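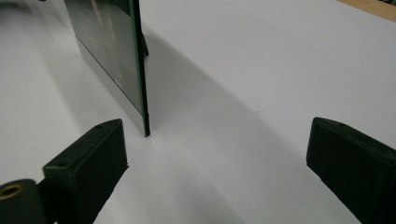

Unit 3: Can a machine do the chores yet?
Lecturer: Imani Yazzie. Tutorials: Ziad Nseir and Kobe Vandenberghe.

Short answer for this unit: some chores, some of the time, if the room has been arranged to suit the machine.

3.1 Shop floor and home

A factory cell is built for one job. Parts come in the same way up, the lighting doesn't change, and anyone who wanders in sets off a stop. Household work has none of this. The cups are different sizes, the tea towel is in another spot, and somebody has left a bag on the bench.

Standing objects are a good test of the difference. A thin panel propped on its own rear leg can be pinched by a two-finger gripper with no trouble if the fingers come in square to the edge. Come in at an angle and one finger touches first, the panel turns on its foot, and down it goes. A person corrects for this by feel. Most grippers have no feel to speak of — they know how far apart the fingers are and perhaps the motor current.

3.2 What makes a surface hard

Glossy faces and brushed metal give reflections that move with the camera, so depth estimates wander. Long soft shadows on a white table can be labelled as objects by a poorly trained model. Clutter is a separate problem, and we leave it to Unit 4.

3.3 The Skaltudell trial

Darnell Nakamura ran 200 attempts at one task: pick up a standing item, move it aside, wipe under it, put it back. The arm finished the whole sequence 11 times. The pick alone went well. Most failures came at the put-back, when the item was released before its base was flat. Training had used more than 1,000 recorded demonstrations, nearly all of them of the pick. Keep that in mind when you read a success rate: ask which part of the chore was measured.

3.4 Terms to know

Grasp: contact that holds the object against gravity and small knocks.
Approach: the path of the open fingers before contact.
Placement: release with the object stable and where it was wanted.
Recovery: what the machine does after a slip. In many systems, nothing.

3.5 For the tutorial

Choose one chore from your own kitchen or workplace. Write down each step, including the ones you do without thinking, and mark where you rely on touch. One page is plenty. Bring it to your group on 3rd August.

Reading: Booker Ferreira's notes on placement, sections 1 and 2 only.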